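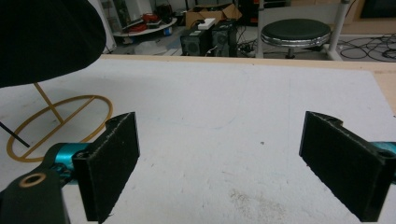 I bought the Nurkero desktop board in March to cover a wooden worktable that was getting scratched. It's a matte white sheet, sold by Rarkik for 44 dollars, and it has been in use most days since then.

**Fit.** Mine came 50 inches wide. It lies flat and leaves a strip of the pale wood showing at the back and down the right side. I could have ordered the next size up, but I like having an edge I can clamp a lamp to.

**Surface.** The matte finish is the best part. There's very little glare, even with a lamp close by, and small black screws are easy to find on it.

**Cleaning.** This is where it loses points. The white shows everything. Mine has faint gray scuffs, a few dark specks and a brownish smudge near the front that has outlasted dish soap and a melamine sponge. Rubbing alcohol took off pencil and marker – it did nothing for the scuffs. If a spotless table matters to you, get the gray version.

**Staying put.** It slid at first. Four dots of mounting putty under the corners fixed that. For the price, Rarkik could include some.

I had a Lirska mat before this one. It cost 26 dollars and the corners curled within a few months. The Nurkero is heavier and has stayed flat.

Four stars out of five. I'd buy it again, in gray.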